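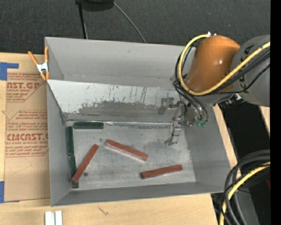

Dendetti Opens Block Library for Schools and Play Groups

September 17, 2019 – Dendetti, the Foden-based supplier of play and classroom equipment, today opened a lending library for large building blocks. Schools, play groups and after-school clubs in Foden and Grorden can now borrow long rectangular blocks by the bin and keep them for up to 25 days.

The blocks come in two colors, dark green and reddish brown. They are lent in open-topped gray bins that can be set on a table or on the floor, so children can reach in from any side. Groups may ask for one color only or a mix of both.

The library starts with 439 blocks. Membership costs nothing for the first year. After that, groups pay a small yearly fee that will be set in March.

"Teachers kept telling us they wanted the long blocks for one unit and then had no place to store them for the rest of the year," said Zulema Espinoza, who manages the library. "Now they can send them back when the unit is over."

A trial ran last spring at four sites, among them the Tawhiri Early Learning Center in Grorden. Staff there used the blocks for sorting by color, for laying out roads and walls, and for simple measuring.

"We had children lining them up end to end along the wall and then counting how many it took to get to the door," said Ataahua Grimshaw, lead teacher at Tawhiri. "Clean-up was quick. They go in the bin any which way, and that suits four-year-olds fine."

Each bin goes out with a card listing the number of blocks of each color. Borrowers are asked to check the card when they pick up the bin and again before they return it. Scuffs and scratches on a bin are treated as normal wear and are not charged for. Lost blocks are billed at cost.

Returned blocks are wiped down and checked for splits or rough edges before they are lent again. Blocks that do not pass are taken out of use – Parviz Kiani, who runs the Dendetti workshop, expects to replace a few each season.

Groups may borrow up to three bins at a time. Pickup is at the Dendetti warehouse in Foden, at the side entrance next to the loading dock. Delivery within Grorden can be arranged for groups without a vehicle.

To join, groups should fill out the form at the Dendetti front desk and bring a letter from their school or program. Press questions may be directed to Leonidas Tsolakis at the Dendetti office in Foden.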